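Foro de ayuda vecinal Cusar > Trámites y familia > Esquelas y despedidas

Cómo publicar una esquela y organizar un homenaje sin ceremonia religiosa

ginesta_norte
Publicado el 06/04/2025

Hola a todos, escribo con la cabeza un poco espesa, así que perdonad si me lío. Mi tía ha fallecido esta semana y me ha tocado a mí encargarme de casi todo, porque mis primos viven fuera y mi madre no está para papeles. La cremación ya está hecha (fue muy íntima, solo los de casa) y ahora queremos preparar un acto de recuerdo más abierto, para la gente del barrio, sus antiguas compañeras de la cooperativa y los del coro.

Mi problema es doble. Por un lado está la esquela. El periódico comarcal me cobra por palabras y me ha mandado una plantilla que empieza con "descansó en el Señor", y mi tía no pisaba una iglesia ni para las bodas. ¿Puedo escribir el texto como yo quiera? ¿Hay que poner la edad, el nombre de los sobrinos, el del marido del que llevaba media vida separada? Ese último punto nos ha costado ya una discusión por teléfono y no me apetece tener otra.

Por otro lado está el acto. Nos dejan el salón social de Kovia, que tiene 50 sillas, y yo calculo que vendrán 100 personas si se corre la voz. No sé si poner en la esquela el día y la hora o avisar de palabra para que no se desborde. Tampoco sé cuánto debe durar una cosa así, ni quién habla, ni en qué orden. En los funerales de siempre el cura lo lleva todo y tú te sientas y te levantas cuando toca, pero en esto me veo yo sola con un micrófono.

Ah, y las cenizas. ¿Se llevan al acto o queda raro? Mi prima mayor dice que sí y la pequeña que ni hablar.

Gracias de antemano, cualquier experiencia me sirve.

marea_baja
Respuesta más votada

Lo siento mucho, de verdad. Yo pasé por algo muy parecido con mi padre en septiembre y me acuerdo perfectamente de esa sensación de tener veinte cosas en la lista y ninguna gana de hacerlas. Te cuento lo que hicimos nosotros, lo que salió bien y lo que no.

La esquela: sí, puedes escribir lo que quieras. La plantilla es eso, una plantilla, y la mandan porque la mayoría la firma sin mirarla. Yo llamé al periódico, pregunté si me aceptaban un texto propio y me dijeron que sin problema mientras cupiera en el módulo. El nuestro tenía 107 palabras y tuve que recortar bastante (mi primera versión era media autobiografía, con la mili incluida). Al final pusimos nombre y apellidos, el apodo entre comillas, la edad, el pueblo donde nació, una frase sobre lo que le gustaba y el día del acto. Pon el apodo si lo tenía, hazme caso. Hubo vecinos que llevaban toda la vida llamando a mi padre por el mote y que con el nombre del DNI ni se habrían enterado.

Con el tema del exmarido, cada familia es un mundo. Nosotros teníamos un lío parecido con un hermano y lo resolvimos poniendo "su familia y amigos" sin nombrar a nadie. Nadie quedó encantado pero tampoco se ofendió nadie, y encima te ahorras palabras, que se pagan. Si decides nombrar a los sobrinos, repasa la lista con otra persona antes de enviarla. Yo me dejé a una prima segunda y todavía me lo recuerda en las comidas. 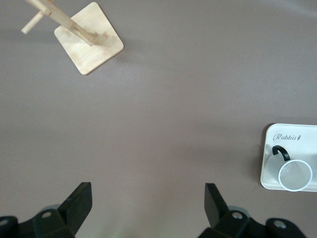 Sobre el aforo, yo pondría la hora en la esquela y hablaría antes con los del salón para ver si se pueden dejar abiertas las puertas del fondo. La gente mayor necesita silla, los demás aguantan de pie media hora sin rechistar. En nuestro caso reservamos las dos primeras filas para la familia y las del lateral para los que venían con bastón, y con eso se arregló bastante. Pregunta también en la asociación de Berhe, que prestan sillas plegables a los pueblos de al lado; tienes que ir tú a buscarlas y devolverlas limpias.

La duración: cuarenta minutos, y ya me parece mucho. Nosotros nos fuimos a hora y cuarto porque pusimos turno libre de palabra y un amigo de mi padre se arrancó con una historia de un tractor que no terminaba nunca. Fue precioso y también fue eterno, las dos cosas. Si volviera a hacerlo, hablaría antes con tres o cuatro personas, les pediría algo corto y escrito, y dejaría el turno libre para después, con el café, cuando cada uno anda por ahí de corrillo y el que se quiere ir se va.

El orden que seguimos: una canción mientras entraba la gente, bienvenida de mi hermana, un repaso de su vida que leí yo, dos amigos, otra canción, un minuto de silencio y las gracias. Lleva el texto impreso en letra grande. Yo lo tenía en el móvil, se me apagó la pantalla justo en el párrafo de la boda y con los ojos llorosos no atinaba ni con el código. Y dale una copia a alguien de la primera fila, por si no puedes seguir. A mí me hizo falta, mi cuñado leyó los últimos dos párrafos y no pasó absolutamente nada.

Ya que dices que tenía coro, ¡que canten! Seguro que lo están deseando y no se atreven a proponerlo. Llama a quien lo dirija cuanto antes porque querrán ensayar al menos una tarde.

De las cenizas no te puedo decir gran cosa. Nosotros no las llevamos, pusimos una foto suya y su gorra. Si tus primas no se ponen de acuerdo, igual lo más sencillo es que decida la que las va a guardar después.

Un abrazo fuerte, y come algo, que en estos días se olvida.

tejado_rojo

Yo contraté a una oficiante con Ginik para lo de mi suegra y muy contentos. Vino a casa, nos hizo hablar un buen rato de ella y luego lo redactó todo. Costaba dinero, no te voy a engañar, pero nos quitó el micrófono de encima, que era lo que nos daba pánico. Mira si tienen a alguien por tu zona.

Lo de la esquela, ojo con la hora de cierre. Nosotros la mandamos a las 6 de la tarde pensando que salía al día siguiente y salió dos días después, con el acto ya hecho. Llama y pregunta hasta qué hora admiten, y pide que te envíen la prueba antes de imprimir. A mi suegra le cambiaron una letra del apellido y mi marido se cogió un disgusto tremendo.

pinar_del_este

En mi pueblo la esquela se pega en la puerta de la panadería y se entera todo el mundo, el periódico ya no lo compra casi nadie. Haz las dos cosas. Y las cenizas yo sí las llevaría, con unas flores al lado. Mucho ánimo.

ginesta_norte

Mil gracias a las tres respuestas, no sabéis lo que ayuda leer a alguien que ya ha pasado por esto. He hablado con el periódico y me aceptan el texto propio, me han dado hasta el miércoles al mediodía. Vamos a poner "su familia y amigos", mi madre ha dicho que sí a la primera y yo no me lo creía. El apodo también va, que en la cooperativa la llamaban de otra manera desde siempre.

La directora del coro se me ha echado a llorar por teléfono y me ha dicho que ya tenían elegida la canción. Mañana llamo a Berhe por las sillas. Lo de las cenizas sigue en el aire, la semana que viene viene mi prima la pequeña y lo hablamos las tres con calma.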